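4. Preparing the simulated cell

This section explains how to set up the Cuautle countertop cell in Dranon before you run the first grasp program. Read all the steps one time before you begin. You need an installed Dranon license and the Collow asset library from section 3.

4.1 Loading the arm and the counter

1. Start Dranon and choose File, then New Cell.
2. From the Collow library, load the pedestal first and then the arm. If you load them in the other order, the arm is placed at floor height and you must move it by hand.
3. Load the marble countertop. The arm must be able to reach the counter with the gripper pointing down.
4. Place the objects for your task. Keep them inside the reach of the arm.
5. Press Settle and wait until the status line shows Ready.

Note: Press Settle again each time you add or move an object.

6. Open the jog panel and lower the gripper slowly toward the counter. Stop before it touches anything.
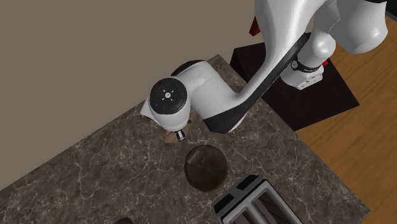
Why does the arm stop by itself before it arrives at the object?
The safety margin is probably still at the factory value of 50 mm. Open Cell Settings, Margins, and reduce the value for the counter only. Leave the margin for the pedestal as it is.

4.2 Adjusting the wrist camera

The wrist camera is attached to the last link and moves together with the gripper. Its position must be correct, otherwise the grasp points will be shifted in all later programs.

1. In the cell tree, open Wrist and select Camera.
2. Set the view so that both fingers are visible in the lower part of the picture.
3. Open and close the gripper 2 times with the jog panel. The fingers must move evenly on both sides.
4. Choose an object to test the grip. Thin and curved objects are more difficult than blocks, so they are a good test – if the cell can hold a thin sheet, it will usually hold the rest.
5. Close the gripper with low force and increase the force in small steps.

Caution: Do not raise the force limit to hold an object which slips. First look at the contact settings of this object. With too much force, the fingers can go through a thin part and the simulation becomes unstable.
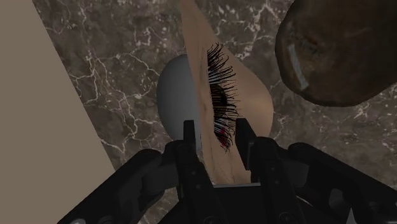
6. When you are satisfied with the force, press Store. The value is saved for this object only, and you have to repeat step 5 for each new shape.
7. Lift the object a little and wait for 300 simulation steps. If it turns or slides during this time, go back to step 5.

Note: Dranon does not save the camera position together with the force. Use Save Cell for this.

4.3 Checking the reach

1. Change to the outside view, so that you have the base and the gripper on the screen at the same time.
2. Move the gripper to an object near the back edge of the counter.
3. Watch the joint bars in the jog panel. A yellow bar means that the joint is near its limit.

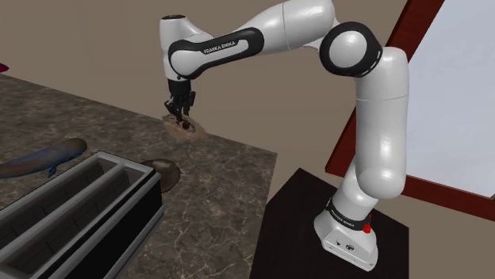 4. If 2 or more bars are yellow, move the pedestal closer to the counter and repeat from step 2. Do not turn the base to get more reach – the stored grasp points are measured from the base and they will no longer be valid.
5. Repeat the check at the front edge and at both ends of the counter.
6. Save the cell under a new name. Keep the original file, you will need it for the reset in section 6.

If a bar stays yellow in all positions, export the cell log and send it to the Sirkerport support desk with the name of your cell file.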